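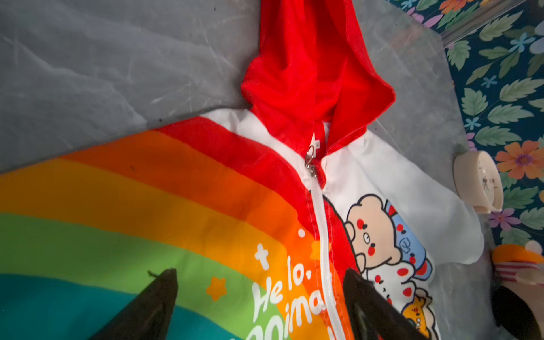
Rainbow zip hoodie for kids, red hood, bear print on the white side

We've had plenty of children's jackets through the shop, and this one from Plaveck still makes me smile every time I unpack a new box! The two front halves have completely different prints. One side is a big rainbow that sweeps in toward the zipper, with white lettering and little stars scattered over the colors. The other side is mostly white, with a stack of cartoon characters and a round-cheeked bear at the top in a light blue hat with red dots.

The hood is bright red and so is the inside of it, so it looks just as cheerful thrown back as it does pulled up. A white zipper runs down the middle, and the silver metal pull has a small ring and a flat tab that little fingers can get hold of. If your child is at the "I do it myself" stage, you'll probably be starting it at the bottom for them and letting them do the rest (mine insisted on this until school age).

Naveed Sandhu buys our kids' range and picked this one for spring and for those in-between days when a coat is too much. It layers well over a T-shirt and fits under a rain shell -- we tried it with the Suominen shell in the same size and the hood tucked in with no trouble.

Washing: 40 degrees, zipped up and turned inside out. Go easy on the dryer, and please don't iron over the print. There's a small white care label inside the collar, and room next to it for a name if it's going to daycare.

Sizing runs a little generous. Between two sizes, I'd take the smaller one if you want it to fit now and the bigger one if you want it to last into next winter. Sleeves can be turned up once without looking bulky.

Shipping is free on orders over 60. Orders placed before noon on Friday go out the same day. The next delivery from Plaveck is due in May, and you can leave your email for any size that's sold out.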